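February 22, 2020

Grembridge water, scale trial, continued from the July pages.

Kettle no. 2 drained and opened. Scale on the element is hard and pale at the ends, softer and tan in the middle third. Scraped three spots with the plastic blade and bagged them separately. Fatemeh wants the middle one first, so it goes at the top of the drying list.

Hardness titration repeated on the tap sample. The first run overshot, the indicator went straight to blue with no violet stage, discarded. Second and third runs agree. Buffer bottle is the one Murali Bhat opened and it still smells strong enough. I relabeled it, the ink had run.

Cycle counter on kettle no. 2 reads 2,515. Kettle no. 1 lags by 87, which matches the gap when its lid switch stuck and Darnell had it apart on the bench. Do not correct for this in the table. Give both counts and let the mass per cycle sort it out.

Descaling with citric acid, 30 g per liter, cold start. Fizzing strong at first, slow after 19 minutes. The tan patch came off last and left a dull ring on the steel. Rinsed twice, weighed the element after air drying. Weight still drifting when I left it, so the figure on the sheet is provisional. Second weighing to follow.

Comment on the tan patch: iron is the obvious guess. Aurelio Esteban thinks it is organic, from the old hose on the Alby tank, and he may be right, the hose is soft inside and sheds if you rub it. Test is easy. Ash a small portion and see what is left. Furnace is booked by Shahab, ask him for the corner shelf.

The filter cartridge from Ondeo is still in its wrapper. I would hold it back until both kettles have a clean baseline, otherwise we change two things at once. Darnell disagrees and wants it on no. 1 now. Left open.

Supplies low: pH strips, the small zip bags, distilled water. The Abbasi order did not include the strips, only the bags, and those are the wrong size.

To do
Reweigh element no. 2
Ash test on the tan scale
Swap the hose on the Alby tank, keep the old one
Check the balance against the brass weight before any of the above
Copy the July hardness values into this book, they are only on loose sheets

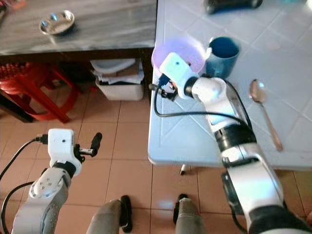 The loose sheets are in the gray folder under the balance manual. Two of them have no sample number. Going by the handwriting they are Murali's, so ask him before copying those across.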